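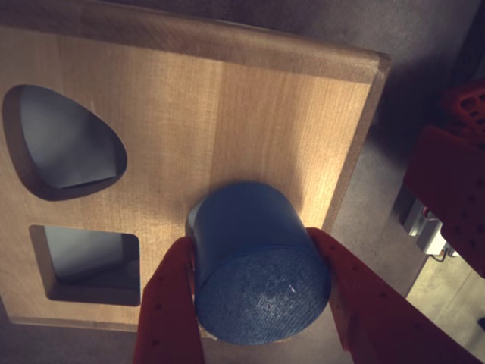 Keltano Shape Sorter Notes

README for release 2
Last edited 08/05/2026
Maintainer: Murali Nair

Contents

Keltano is a set of written notes on shape sorters, the toy with a wooden board on top and blocks that go through matching holes. It covers the boards, the blocks, how each block sits in its opening, and the wear that builds up on both. There are 3673 notes in this release, spread over 351 sessions. A session is one board and its blocks, worked through from the first block to the last and then tipped out again.

The notes are short. Most are one or two lines. They were typed up while the toy was still on the table, and spelling has been fixed only where a word could be misread.

Files

notes.csv — one row per note
blocks.csv — one row per block, with color, shape and condition
boards.csv — one row per board, with finish and the shapes of the openings
sessions.csv — start time, board ID, initials of the person writing

All files are UTF-8 with a header row. Empty cells mean the field was left blank, and a zero is a real zero.

Fields in notes.csv

note_id: whole number, not reused after a deletion
session_id: matches sessions.csv
block_id: matches blocks.csv
opening: round, square, egg, triangle, other
fit: drops, needs turning, sticks, wrong opening
text: the note itself

"Drops" means the block falls through under its own weight once it is lined up. "Sticks" means it stopped partway and had to be pushed or pulled back out. If a block was tried at several openings, each try has its own row.

Color and shape names

Colors are plain words: red, blue, green, yellow. Light and dark were dropped after release 1. The same blue block had been entered as navy, medium blue and dark blue depending on the lamp, and that made blocks.csv hard to join. If you need the old words they are still in the text field.

A cylinder is always "cylinder" in blocks.csv, even when the note calls it a peg or a round one. The egg opening is "egg" and not "oval". Juvora, the earlier list we started from, used oval for both, so rows carried over from it were checked by hand against the boards.

Condition

Every block gets a condition line. We look at the two ends first, then the rim, then the side. Small marks are worth writing down, as they are often the only way to tell two blocks of the same shape and color apart. Use "nick" for a missing bit of paint at an edge, "scuff" for a dull patch, and "dent" only if you can feel it with a fingernail.
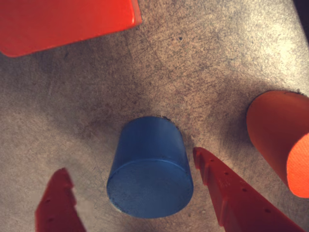 Blue cylinder on the gray work surface, with a small dark nick at the far rim. Part of a red block is at upper left.

Boards are handled the same way. Check the inside wall of each opening as well as the top face, and write the finish in your own words.

Known problems

Session IDs above 4000 come from the Flusus import and don't run in order. Sort by start time instead.

Triangle openings are thin in this release. Only a few boards have one.

Some August sessions have no initials. The notes in them are fine to use.

Corrections

Send the note_id and the new wording to Murali Nair. Please don't edit notes.csv directly — the Iyengar script rebuilds it from the session sheets and your change will be lost on the next run.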